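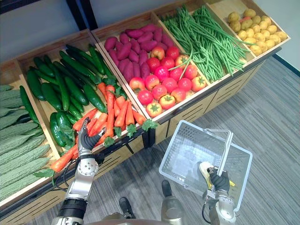
4. Montaje y nivelación del expositor Soltora

Antes de empezar, compruebe que la bolsa de tornillería contiene las piezas de la hoja de embalaje. La referencia del juego es 2,444 y figura también en la etiqueta del cartón.

4.1 Montaje de la base

1. Coloque los dos laterales en el suelo con la cara taladrada hacia dentro.
2. Introduzca los travesaños en las ranuras y apriete los tornillos a mano.
3. Ponga la base en pie entre dos personas.
4. Compruebe las diagonales con una cinta métrica. Si no coinciden, afloje el travesaño trasero y corrija la escuadra.
5. Apriete definitivamente con la llave suministrada.

PRECAUCIÓN: no use atornillador de impacto. La madera puede abrirse junto al taladro.

4.2 Colocación de los cajones

1. Empiece por la fila inferior.
2. Apoye cada cajón en su guía y empújelo hasta el tope.
3. Fije los pestillos laterales – deben quedar en horizontal.
4. Ajuste las patas hasta que el nivel quede centrado en ambos sentidos.

Nota: en suelos con moqueta, repita la nivelación pasadas 700 horas de uso.

4.3 Limpieza

Pase un paño ligeramente húmedo y seque enseguida. No aplique lejía ni ceras con silicona. Las bandejas Nurkau se desmontan y se lavan aparte con jabón neutro.

4.4 Recambios

Los pestillos se piden con el código 1,043. Dirija el pedido a Jacqueline Hamel, servicio posventa, e indique el número de serie grabado bajo el travesaño delantero.

Revisión del manual: 6 jul 2025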